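Wrapping small gifts in cloth instead of paper

memixmaker
Has anyone here switched to fabric for small boxes? I have 14 party favors to do by the end of October and I'm sick of tape. I've been practicing on a little yellow box with a lemon print and can't get the folds to lie down. The corners bunch up no matter what I try.
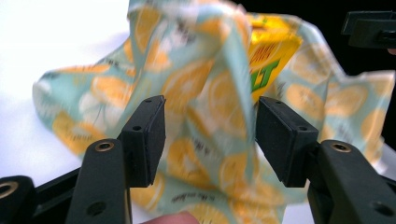
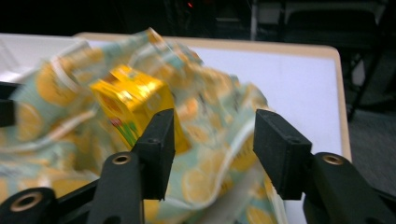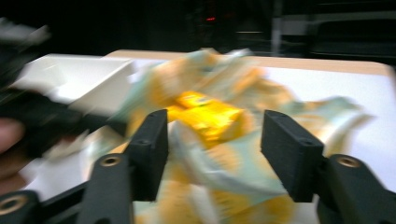 Lemons on pale green in the first two, blurred yellows and oranges with pale green in the third.

I start with the box in the middle, bring two opposite corners over, then the other two. By the second pair there is too much bulk on top. Should I cut the squares smaller?

Seidu Ametepe
Yes, smaller. Set the box on the diagonal too, so the corners come up over the flat sides. And iron first - it makes more difference than the knot does.

boltstead_30
I disagree about ironing. It's wrinkled again once you tie it. I'd use thinner cloth and leave the size alone. If you cut too small you can't tie anything and you're back to tape.

Seidu Ametepe
Thin cotton slides around on a glossy box. I've tried it.

stunolura
Paper is still faster for 14 of them. I'd do cloth for family, where you get it back.

memixmaker
I won't be getting these back, but I have plenty of remnants. I'll cut one smaller tonight and try it on the diagonal. Skipping the iron for now.

boltstead_30
Cut it an inch at a time.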